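**1/** The Firside Learning Materials Library has updated its guidance on the care and loan of shape block sets. The points below apply to all Fliltmont branch users from October.

**2/** Each set is lent for 14 days and may be renewed 2 times. Renewals are requested at the branch desk or by telephone. Sets reserved by another borrower cannot be renewed.

**3/** The collection now holds over 1160 items, including sorting trays, boards and small plastic shape blocks. Borrowers are asked to return every set in the bag in which it was issued.

**4/** Blocks should be wiped with a damp cloth and mild soap, then dried fully before packing. Please do not place them in a dishwasher. Stickers and marker pen should not be used on any piece.

**5/** Wooden boards are to be wiped along the grain and kept away from radiators. Boards should be stored flat. A board with an open seam or a raised edge should be reported to the desk and will be exchanged free of charge.

**6/** Missing blocks may be replaced from the spare parts drawer at the Lamont desk. Please bring the set label, as pieces from the Darnel series differ slightly in size.

**7/** For the line-building activity, a light-colored board gives small blocks a clear background. A line may curve a little as it crosses the board. Eight blocks are used. 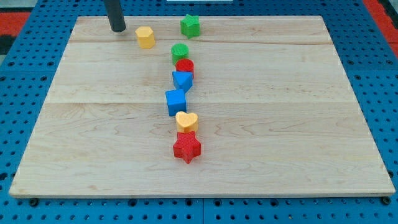
**8/** Group bookings are accepted for up to 10 sets. Requests should be made in writing and should state the branch at which the sets will be collected.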